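The Chair That Takes Its Time

Interview with Ismail Naciri, upholsterer

By Hala El Sherbiny

Ismail Naciri keeps his workshop on the ground floor of a former printing house, and the first thing he asks a visitor is to sit down. He does not ask it from politeness. He wants to see how the person sits, where the hands go and how quickly the back looks for support.

"You went to the front of the seat," he told me. "So the seat is too deep for you, or you are nervous. I think it is too deep."

He was right about the seat. I had come to talk with him about the rounded armchairs in velvet which have appeared in so many living rooms in the last few years, and which make up the greater part of his work now. His own model is called the Bikon. He draws it, cuts it and sews it with two assistants, and it is sold through Ashour, a furniture shop which belongs to his wife's cousin.

Naciri learned the trade at Jollidon, a small factory where he stayed for eleven years. There he worked mostly on straight sofas for hotels. "A straight sofa is arithmetic," he said. "You measure, you cut, you staple. When you start to make a round back, the fabric does not agree with you anymore. It was flat all its life and now you ask it to go around a corner in two directions."

I asked him how one persuades the fabric.

"You have two ways. You can cut it in many pieces and join them, and then you have seams everywhere, like a football. Or you leave it in one piece and you gather the part which is too much. I prefer to gather. People think the pleats are there for decoration, and yes, they are beautiful, but they began as a solution for me."

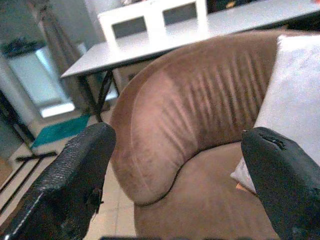

Issue 100

On the brown armchair the folds lie across the top of the curved back, side by side, and the fabric of the inner side is left smooth. Naciri holds strong opinions about this division. The inner side is touched by the shoulders and the neck, and he does not want anything there that a person can feel through a thin shirt. The folds belong to the place where the hand rests.

"Everybody puts the hand there and moves it back and forth," he said. "My daughter does it when she watches television. I have customers who did not like the color, did not like the price, and they were still standing with the hand on the pleats."

The pleating is done by hand, with pins first and then with a running stitch that is taken out later. He makes the first fold in the middle of the back and works toward both ends. If he began at one end, he explained, every small mistake would travel to the other end and arrive there as a big one. I watched him set five folds in the time it took me to drink a glass of tea. He undid the fourth one and set it again, although I could not see any fault in it.

We spoke for a long time about color. The muted brown with a little mauve in it was not his first idea. In the beginning he offered the Bikon in dark green and in mustard, and both sold well for one season. Then the customers began to ask for something which would not decide the whole room for them. He ordered the brown from Bendier, a weaving mill he has used since his factory days, and he refused two samples before he accepted the third.

"The first was chocolate and the second was like a mouse. I wanted the color of a fig when you open it, but only the part close to the skin. Velvet makes this more difficult. You have one color, but the pile gives you three or four, it depends where the light comes from. On the folds you see light, dark, light, dark. The customer thinks I used two fabrics!"

Does velvet not get old very fast, I wanted to know. My mother had a velvet chair and we were forbidden to sit in it.

He laughed at this and said that every family had such a chair. The velvet of today is more patient, in his opinion, but one must accept that it shows where people sit. The soft wrinkles on a seat cushion do not worry him. He has had customers who called him after a week, very upset, to say that the seat was wrinkled, and he always gives the same answer.

"I ask them, do you iron your trousers while you are sitting in them? A soft seat has to move. If you want it without any line, I can make it hard, and then you will call me again for another reason."

For the care of the chair he recommends very little. A soft brush once a week, always in the direction of the pile. No steam on the folds, it opens them. If the cushion can be taken out, turn it at the beginning of the month, and if something is spilled, press with a dry white cloth and do not rub.

About pillows he is less strict than I expected. A big white pillow, plush or something similar, looks well against the brown, he admits, and in winter it makes the chair warmer to the eye. He only asks that it should not be so large that it takes the place of the person. "One pillow, yes. When I see four pillows on an armchair, I ask myself where the people of this house are sitting."

Since August he has been drawing a lower version with a shorter seat, for people who, like me, go to the front. The back will keep its curve, but he has not decided about the piping. In the present model a thin piped seam follows the outer line of the inner back, and he finds that it helps the eye to understand the shape. One of his assistants would like to take it away.

"She is young and she wants everything clean," Naciri said. "We made one with and one without. Now they stand next to each other and we argue every morning."

Before I left he asked me to try both of them. I liked the one with the piping, and he called this across the workshop so that she would hear it.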